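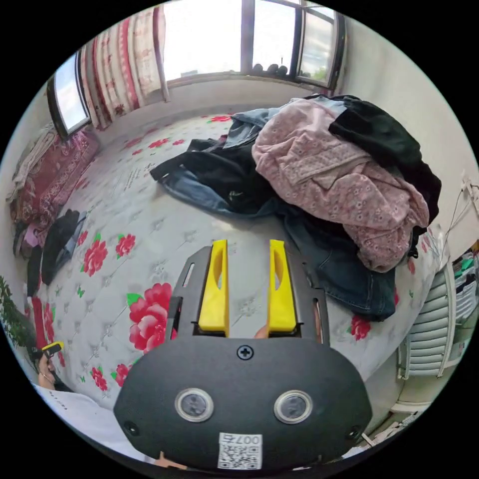 Pallavi Rawat would start with the jeans, she told me when I went through the plan with her, and leave anything thin for the end, on the grounds that you learn a fold on heavy cloth and only then have the patience for cotton. I had it the other way round in my notes, so I've crossed that out.

August 2023, folding notes, Maltdale house. Writing this up properly while it's fresh, for me and for whoever at Urel picks it up next.

We're using the big bed with the rose cover as the sorting table, and I have grown fond of it. It is wide enough to keep a heap at one end and still have a good stretch free for folding, which we never managed on the bench at Ornstead back in January (everything slid off, and I spent half my time picking up sleeves!). The quilting grips a little too, or I like to think so. The daylight from the windows is lovely and saves fussing with lamps.

The heap is mostly denim and black, with the pink flowered piece as the one cheerful thing in it.

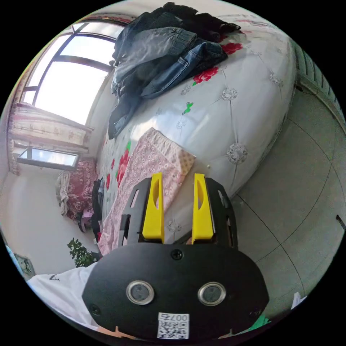 I do want to settle the method for that pink one, as my notes disagree with each other. For now it's top edge over first, smooth it with the flat of the hand, then the sides. Denim jackets get buttoned before anything else, however tempting it is to skip it. Black things I'd like kept together, so we aren't hunting for them later.

Still to do: ask Pallavi about her sleeve trick, find the 10 paper tags, and write the Sachdeva shelf labels before supper.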